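28 March 2020

The big white table

I gave myself the whole morning for the table and still didn't get to the end of it, but it was a good kind of slow. Everything from the shelf and the drawer had landed there, and I wanted to handle each thing once and decide where it lives. The vases I left for last because I like them too much — the pink one with its coral bloom, the green one with those dried stems I can't bring myself to throw out.

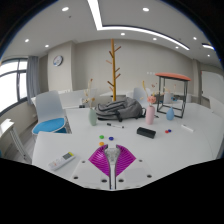
What stays, what goes

The little round pieces stay. Custódio Aguiar gave me a bag of them in July for a game we have played exactly 2 times, and I still find them in my coat pockets. The gray backpack goes home with me, once I've been through all its compartments. The remote needs a proper spot near the power strip, where a person might think to look for it.

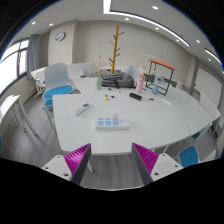

The table before lunch, with the backpack still flopped at the back.

I stopped for soup after that and sat longer than I meant to, thinking how nice it would be to hang the bag on the coat rack and have the whole tabletop clear for once.

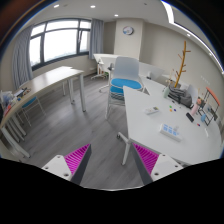 Then I got up and made a list, which always feels like work even when it isn't. Chairs, markers, dried flowers, wipe everything down. I'll put on some music tomorrow and finish the rest.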